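Subject: Re: [berchtold-house] The dark table in the sitting room
To: berchtold-house list

Dear all,

I answer below to the message from Sunday.

> Could somebody write down how we clear the dark table in the
> sitting room? After the Dornargate group leaves there is always
> a bottle and paper on it, and each of us does it in another way.
> I would also like to know which cloth is the right one. The
> polish from Curkden is finished.

I agree that we should have one way. What is left on the table is small, mostly a water bottle, the paper of something to eat, and used tissues. It looks worse than it is, but it must be gone before the next group comes in at 3.

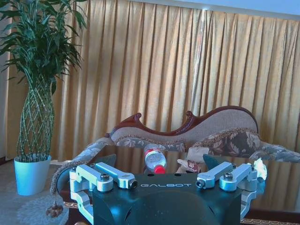
Should the bottle go in the same basket as the paper? It goes to the crate in the pantry, with the cap screwed on, and only the paper and tissues go in the basket.

I have noticed that some of us carry the paper to the kitchen piece by piece. This is not necessary. The little round basket may be brought to the front leg of the table, on the right side, and everything from the top can be dropped in from there.

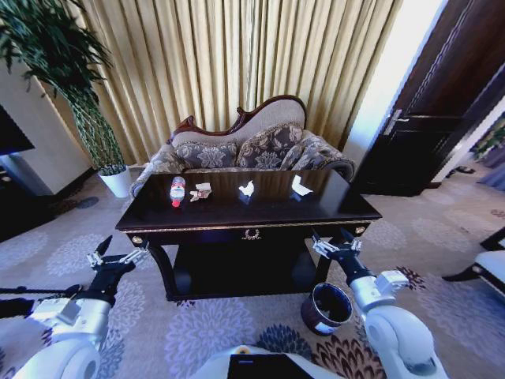

Sitting room table, with the wastebasket by the right front leg.

About the cloth: please take the dry yellow one, never the kitchen sponge. The top is so glossy that every stripe can be seen when the curtains are open. I have ordered new polish from Gredico, a bottle of 200 ml, and it cost 38 with the delivery. One small spot on the cloth is enough. Please do not put polish on the gold trim along the front, I only wipe it with a soft brush.

I asked on the telephone if we should also put a tray on the table, so that the guests have a place for their bottles. 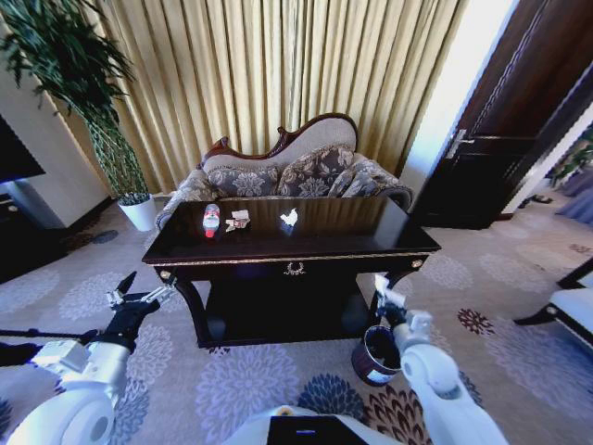
The answer from Dornargate was that a tray will only collect more paper, and that they prefer to remind their people at the end of the meeting. I can accept this, but let us look at it again in June.

So I propose this order of work:

1. Take away the bottle first, so it does not roll when you wipe.

2. Pick up the tissues and the wrapper and put them in the basket. Look also on the carpet beside the furniture.
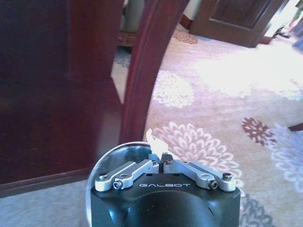 3. Wipe the top with the dry cloth, from the back to the front edge.

4. Shake out the cushions of the sofa and set them against the back again.

5. Empty the basket in the kitchen. The small bags are in the drawer under the sink, there is a new roll of 100.

If somebody has a better order, please write it to the list and I will correct the page that hangs in the pantry.

With kind regards,
from the ground floor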